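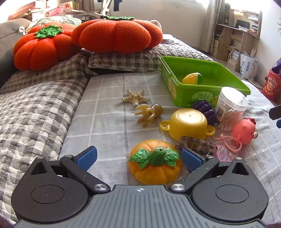

OK so I've had the Preltik hand-held gripper kit for 30 days now and I have a LOT of thoughts. Thread, grab a drink.

Quick background for new people: you hold the thing, you squeeze, the two fingers close, and the camera records everything so you can train an arm on it later. No arm needed on your end. I've been wanting to try one of these for ages and the price finally dropped enough ($484 for the base kit, I paid for it myself).

Setup first. Unboxing to first recording took me one evening, and most of that was me putting the finger linkages on backward. The manual is a single folded sheet. The drawings are good, the words are tiny. Bring a magnifying glass or a teenager.

The pads! I love the pads. They're blue with a texture on them and they grip so much better than the smooth ones on my old Bravcombe. Hard shiny plastic used to squirt right out of those. With these I can pick up a toy pumpkin by its fat ribbed sides and carry it across the bed without it turning on me.

Yes, the bed. I do nearly all my recording on a bed, with the sheet pulled flat. My desk is too small and too full, and stuff that gets dropped on a mattress doesn't roll under the bookcase. A sheet with a grid on it is also weirdly nice for putting things back in more or less the same place between takes.

My object mix, since people keep asking: toy pumpkin, toy grapes, toy corn in a green box, a hair claw clip, a jar of cotton swabs, a starfish, a little octopus, a rubber pig on a beaded strap. Hard things, bendy things, and a couple that are just plain annoying.

The claw clip is the best test object I own and it cost next to nothing. It lies flat, it's all curves and teeth, and if you come in at the wrong angle it skates away. If you're reviewing any gripper, please put a claw clip in your video. I'm begging you.

The see-through jar is the other good one. Your eyes have no problem with clear plastic but I'm told the software side finds it tricky, so I make sure it gets plenty of takes. Opening width is fine for it if you come in straight.

Worst object: the pig. The pig is easy! The strap is the trouble. You lift the pig and the beads come along behind it and drag over everything else. I've kept it in anyway because I want some messy takes in there.

Numbers for the numbers crowd. I've got 169 takes saved that I'm happy with. I threw out plenty more in the first few days while I was learning to slow down. Slow down!! You will go too fast. Everybody does, the thing is fun to squeeze.

Which brings me to weight. It's OK for a half hour, then my wrist starts to complain. I asked Delali Kwofie about it (she has been recording with the same kit much longer than I have) and she told me to keep my elbow tucked in and rest between every few takes. Big help, I can go a good bit longer now.

Things I don't love, part one: the app. It names every take with a long string of nonsense and you can't rename them on the phone. You have to move them to a computer first. Please, Preltik, one text box. That's all I want.

Part two: the pivot screws. Mine needed a tiny snug-up after the first couple of weeks, the left finger had started to feel a bit loose. The right wrench is in the box so it's a ten second job, but the manual doesn't mention it at all. Check yours.

Part three: spare pads come in one color and one size. I'd pay extra for a narrow pair for small flat stuff like cards and stickers. Picking up a sticker packet with the regular ones is a comedy.

Someone asked how it compares with the Asante kit. I only had that one on loan for a weekend so take this lightly. Asante has the nicer handle, no contest. Preltik has the better pads and closes more evenly. For toys and household bits I'd pick Preltik again.

Battery question from the replies: it's rated for 2000 charges, which I obviously can't check yet, ask me in a few years lol. Day to day it gets me through a session and I plug it in overnight.

Next up I'm sending my takes to the folks on the Misau project, who are training a tidy-up arm on stuff people record at home. They want clutter, and boy do I have clutter. I'll post what they send back, good or bad.

If you've got one of these, tell me your weirdest test object. I have a free evening and a drawer full of junk to try.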